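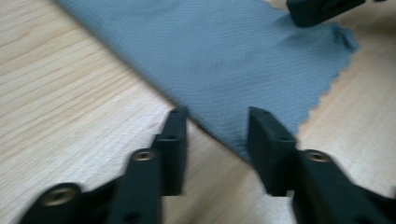 Fig. 4. Cloth with pinked edge, on table.

Section 4: Match day set-up (home games)

Read sections 1 to 3 first if you haven't. This bit assumes the Runia scoreboard is already bolted up, has power and has been paired once with the handset. If it hasn't been paired go back to 3.2, none of what follows will work.

Written for Emo ground. Skarkatbridge have the same board but an older handset, differences in the notes where I remembered them.

4.1 Before you start

You need:

Handset (charged, see 4.2)
Spare battery pack
Board key, the small brass one, not the gate key
Team sheet for both sides
Teh laminated card with the button codes
Dry cloth
Extension reel, only if the wall socket by the dugout is off

Allow half an hour first time. After that ten minutes, less if the board was put away properly the week before.

CAUTION: Board is heavy and the front panel swings out further than you think. Stand to the hinge side when you unlock it. Keep children back from the rail.

4.2 Handset and battery

1. Slide the back off the handset. Push down then out. Don't lever it with a coin, the clips snap.

2. Fit the battery pack, label side up. Should click.

3. Back on. Hold the red button until the screen lights.

4. Check the bars, top right. Full or one down is fine. Two down, swap for the spare now. Don't leave it till half time.

5. Leave the dead pack on the charger in the kit room. Light goes from orange to green when done.

Note: cold weather eats the battery. December onwards, keep the handset in a coat pocket between goals. A pack that lasts a whole game in September may go at 70 minutes.

Note (Skarkatbridge handset): no bars, just a light. Blinking means swap it.

4.3 Switching the board on

1. Unlock the side panel with the board key. Quarter turn, clockwise.

2. Check inside for water. A bit of damp on the bottom lip is normal. Standing water is not, leave it off and use the flip numbers (4.9).

3. Isolator up.

4. Wait. The board runs a test, every segment lit, then blank, then 00 00. Do not press anything on the handset while this is going on. If you do it will lock and you'll have to start again from step 3.

5. Wipe the outside of the panel with the dry cloth. Not the inside. No spray.

6. Close and lock. Take the key out!! It has been left in and it has been lost, and a replacement took weeks.

CAUTION: never work inside the panel with the isolator up. If a segment is out, it's out, leave it for after.

4.4 Linking handset to board

Should happen on its own once both are on. Small chain symbol shows on the handset, bottom left.

If no chain:

1. Stand where you can see the board. Works up to 100 metres in the open, but not through the clubhouse wall and not well from behind the far stand.

2. Press MENU, then LINK, then OK.

3. Still nothing, handset off, count to ten, on again.

4. Still nothing, board off at the isolator, on again, wait for the test to finish, repeat step 2.

5. Still nothing, see 4.8.

Note: don't pair again from scratch on a match day. Pairing wipes the saved team names and you'll be typing them in with the ref looking at his watch.

4.5 Teams and match type

1. MENU, then NEW MATCH.

2. Choose the match type. There are several, you will only want these:

LEAGUE - two halves of 45, no extra time
CUP - two halves of 45, extra time and penalties available
YOUTH - set the half length yourself, see note
FRIENDLY - clock only stops when you tell it

3. Home name. Emo is saved as number 1. Press 1, then OK.

4. Away name. Scroll the list. If they're on it, OK. If not, NEW NAME and use the keys like an old phone, press 2 once for A, twice for B and so on. Eight letters maximum. Skarkatbridge comes up as SKARKATB, it just does. Leave it.

5. Check the board itself, not just the handset. Home should be on the left as you look from the pitch.

6. OK to save. The board now shows 0 0 and the clock at 00:00.

Note on YOUTH: get the half length from the home coach before you start, not from last week's setting. The handset remembers the last one used. We ran an under-12s half ten minutes over because of that.

4.6 Running the clock

1. At the whistle press START. Big green one. Press once, firmly. Twice starts then stops it.

2. Clock counts up. Let it run. Don't stop it for throw-ins, injuries, subs, or somebody in the crowd telling you to. Ref keeps the time, the board is only a guide.

3. At 45:00 the clock holds and shows a dot after the number. It is meant to do that. Added time isn't shown minute by minute.

4. If the fourth official (or the ref, most weeks) gives you added minutes, press ADD, then the number, then OK. If no one tells you, don't guess.

5. At the half time whistle press END HALF.

6. Second half, START again. Clock begins from 45:00. If it begins from 00:00 you've picked FRIENDLY by mistake. Use CLOCK SET to put it right, quickest is to type in the minute and let the seconds be wrong.

Clock started late: hold the up arrow, it moves in ten second steps. Let go when it matches your watch. Don't stop the clock to do this.

Match abandoned or held up for a long time: press HOLD. Score stays, clock freezes. START to carry on. If the players go in, leave it on HOLD and switch nothing off.

4.7 Score

Home goal: HOME +
Away goal: AWAY +
Disallowed: same side, minus button

Wait for the ref to point to the centre. Not the linesman, not the bench. Every season somebody puts one up early and has to take it down again to a big cheer.

Own goals go to the side that gets the goal. Sounds obvious. Isn't at the time.

Penalty shoot-out (CUP only):

1. After extra time press MENU, PENS.

2. The main score stays put. Two small rows of lamps underneath come on.

3. Scored, press the team's + button. Missed, press the team's minus button. Lamp goes full for scored, hollow for missed.

4. After five each it clears and starts the row over. The handset still has the total, look there if anyone asks.

CAUTION: don't press MENU in the middle of a shoot-out. It drops the lamps and they can't be got back. Write the kicks down on the team sheet as well.

4.8 When it goes wrong

Board blank, handset fine
Isolator tripped. Check it's up. If it trips again straight away leave it down and use flip numbers. Report it.

Handset blank, board fine
Battery. Board holds the score and keeps the clock going by itself, so there's no rush. Swap the pack, wait for the chain symbol, carry on.

Score wrong on board, right on handset
Press REFRESH (MENU, then up arrow). Wait for it to catch up, can take a few seconds. Don't keep pressing, each press is stored and it'll do them all.

One digit looks odd, 8 showing as 6 or similar
Dead segment. Carry on, tell the announcer so they can read the score out more often.

Clock running fast or slow
Seen it once. Restarted at half time, was fine.

Board shows E2
Too hot inside. Summer friendlies mostly. Open the side panel a hand's width, leave it on the stay, keep people away from it. Goes in a few minutes.

Board shows E5
Link lost for too long. Do 4.4 from step 2.

Anything else starting with E
Ring Ekpo, number is inside the panel door. Have the serial number ready, same label. They don't pick up after 5pm so for evening games you're on your own, flip numbers.

4.9 Flip numbers (back-up)

1. Two sets, in the long wooden box under the bench in the kit room. Red for home, black for away.

2. Hooks are on the rail below the board. Hang the 0s first so people can see it's in use.

3. Keep the rest of the numbers in order in the box. Hunting for a 3 in the rain is no fun.

4. No clock with these. Ask the announcer to call the time at 15, 30, 45 and the same second half.

Note: if it's windy peg the bottom corners. Pegs in the same box.

4.10 After the match

1. Leave the final score up until the players are off. Ten minutes or so is nice, people take photos of it if we've won.

2. MENU, END MATCH, OK. Says SAVE? Press yes. Saved results are useful when the league form gets filled in and no one can agree on who scored when.

3. Handset off. Hold red until the screen goes.

4. Unlock panel, isolator down, wait for the fan to stop. Lock. Key out.

5. Battery pack out of the handset and on to the charger. Spare pack goes back in the pouch only if it's charged.

6. Board cover on if no game for a week or more. Straps under, not over, or the water pools.

7. Key, handset, card and cloth back in the tin. Tin in the kit room cupbord, top shelf.

8. Sign the sheet on the cupboard door. Write down any fault, even if it cleared.

CAUTION: do not pressure wash the board or the wall behind it. Hose spray gets in round the seal.

4.11 Looking after it

Monthly in season, wipe the front with a damp cloth and dry it. No polish.

Check the cable where it goes through the wall for rubbing. Tape is not a repair.

Lamps are rated for some 3,000 hours so they'll see out a good few seasons. If several go together it's usually the driver card and that's an Ekpo job.

Close season, board stays up, cover on, isolator down. Handset and both packs indoors. Charge the packs in the middle of summer or they go flat and won't take a charge again.

Next: Section 5, PA and announcer's microphone.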